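Practice Before the Robot Arrives

Kurnisano sells rehearsal time. For 65 dollars a month, a small shop can load a simulated robot into a simulated room and try out a tabletop job before spending money on hardware. Aiguo Su tested the service for us over 3 weeks in October, using the attic room that comes with the starter plan.

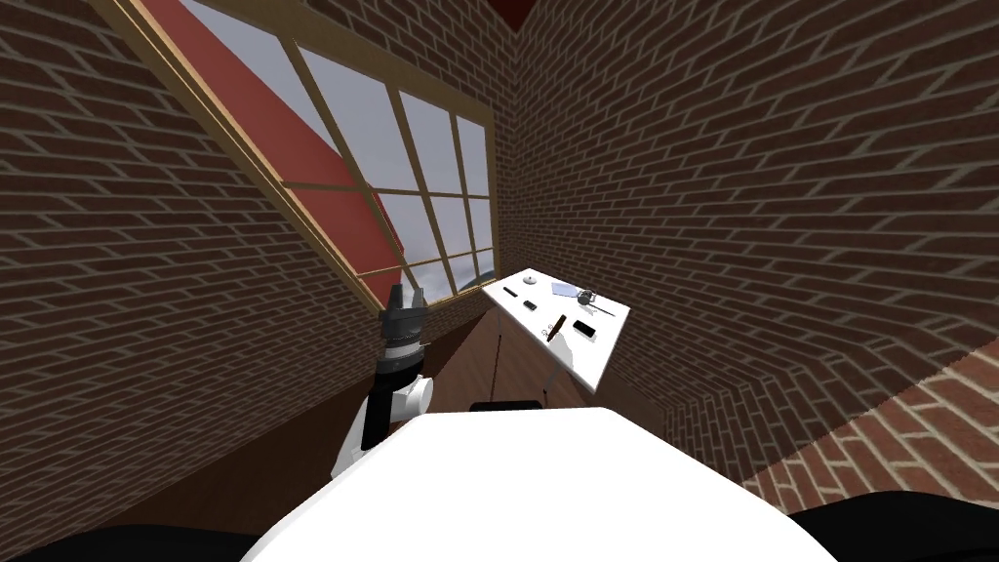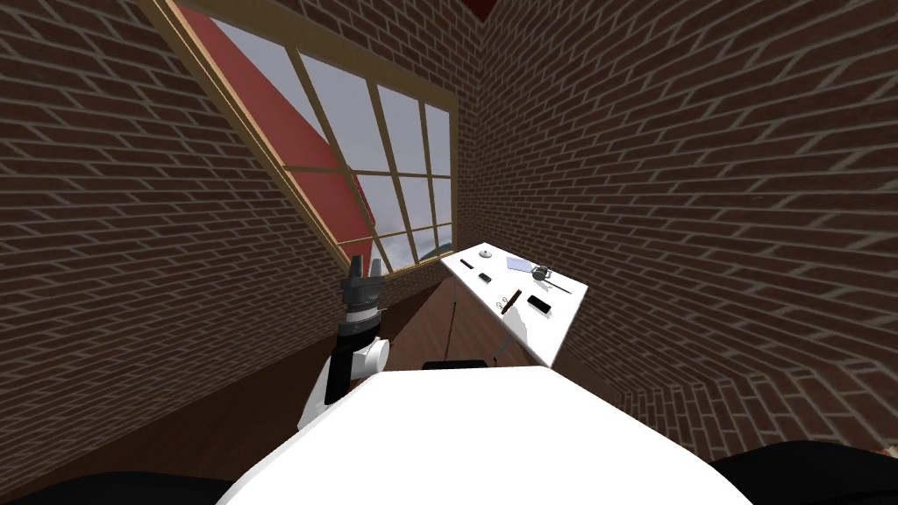
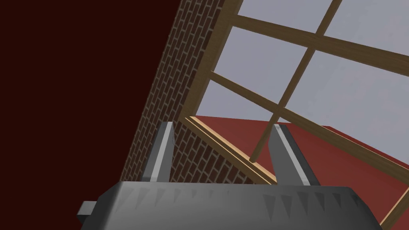

Brick walls, slanted window: the attic, from the robot's side.

What you get

The plan includes 20 rooms and 2 arm models. Setup took Su one afternoon. Small items such as pens and cards can be moved or swapped from a menu, and the gripper view opens in its own window.

Su's main complaint was the wide view, which bends straight walls near the edges. Kalevi Vuorinen of Kurnisano says a correction setting is planned. Billing is monthly, and saved rooms stay on the account after you cancel.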